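Week five handout: the comic novel of talk

Hello again, all. I promised I'd type up my notes on the country house novels before we meet again, so what follows is more or less what I said out loud, with the bits I forgot put back in.

The book for this week is the Stalau edition of Crotchet Castle. If you have the old Rallis paperback that's fine too, but the chapters are the only thing that will match, so please quote by chapter and don't trust the page numbers. The Rallis text also drops a few of the footnotes, and some of the best jokes are down there!

What I mean by a novel of talk

Take away the plot of one of these books and you lose very little. Somebody rich has a big house, he fills it with guests, and every guest has one idea. They eat, they argue, they go for a walk, they eat again. A couple of young people get married at the end because a comedy has to stop somehow. I love this (you may not, and that's allowed), and I think it goes back a lot further than the English novel. Plato's Symposium is a dinner party. So is the huge, baggy thing by Athenaeus, where the guests can't be served a fish without quoting six poets on the subject.

So when you read the dinner chapters, keep a pencil handy and mark three things. Who changes the subject? Who never answers the question that was put to him? And where does the food come in? Peacock nearly always brings on a dish or a bottle just as somebody is about to win, and I don't believe that's an accident.

Names and hobbyhorses

The names are labels, mostly, and a bit of Greek helps. There's a glossary in the back of the Stalau, 16 entries, and it's decent. Don't turn your paper into a hunt for the real person behind each character, though. Some of them are easy to spot and some have been fought over for a very long time, and the chapter still has to work for a reader who has never heard of any of them. That's the part I want you to write on.

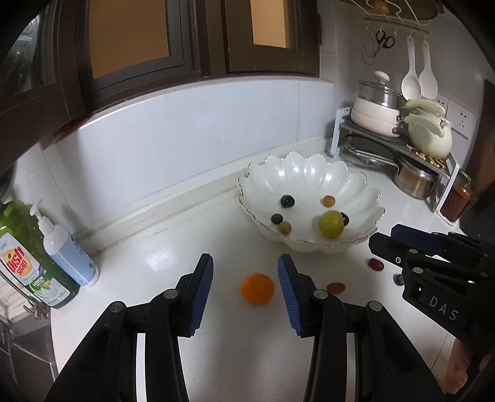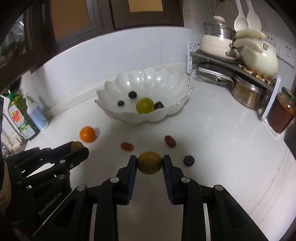

The paper

It's due 30 June 2020. Pick one conversation, 5 pages of the novel at the most, and tell me how it moves. I'd rather have one argument followed closely than a tour of the whole book – last year I got a lot of tours. Length is up to you, but 3780 words is the hard ceiling, notes included.

For background, read the Siller essay on satire and the table (it's in the course pack, starting at page 495). Skip the Jiltano introduction until you've finished the novel, as it gives away both weddings.

Next time we do the songs. Bring the book, and read at least one of them aloud at home first.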